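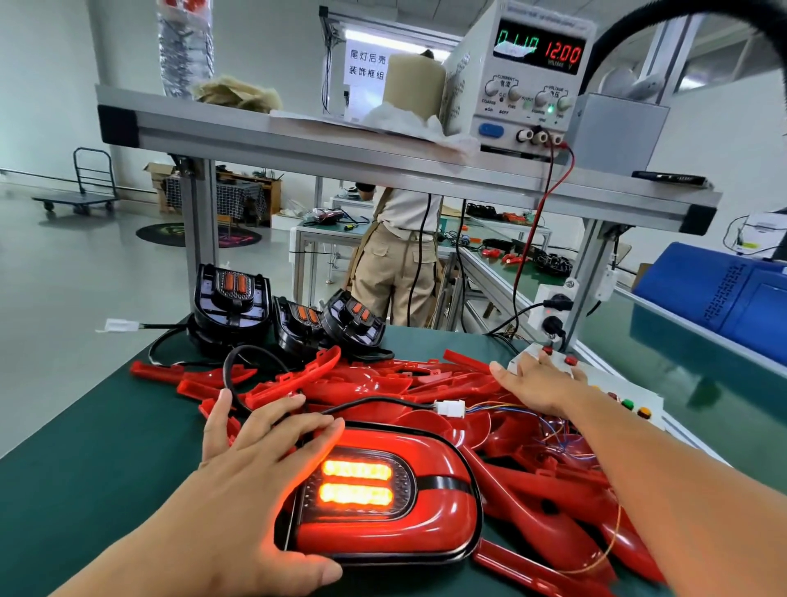 4. Fitting the GPS tracking unit

The Zondico tracker draws power from the vehicle battery and reports its position to the Norel portal. Only fit the unit to a vehicle your organisation owns or has written authorisation to monitor.

CAUTION: Disconnect the negative battery terminal before starting. Record the radio security code first.

1. Select a dry position under the dash. Keep the unit at least 100 mm from any other transmitter.
2. Clean the mounting surface and leave it to dry.
3. Fix the unit with the label facing the sky. Metal above the label will block the signal - plastic trim and carpet will not.
4. Connect the black lead to a bare chassis bolt.
5. Connect the red lead to a permanent 12 V supply through the inline fuse holder.
6. Connect the white lead to an ignition-switched supply. If trip logging is not required, insulate this lead and tie it back.
7. Reconnect the battery and park the vehicle in the open. The first position fix can take up to 20 minutes.

NOTE: The unit stores 400 positions when out of mobile coverage and uploads them when service returns.

4.1 Checking the installation

Enter the serial number in the portal under Assets. A solid green indicator means the unit is reporting. If it is still flashing after step 7, check the fuse, then the earth connection.

CAUTION: Do not extend the antenna lead. Use the Markex bracket if the unit must be relocated.

Category: Surveillance Equipment > Vehicle Tracking > Manuals

Related items
Fankhauser inline fuse kit
Markex under-dash bracket
Norel portal: setting up geofence alerts
Consent and signage for fleet vehicles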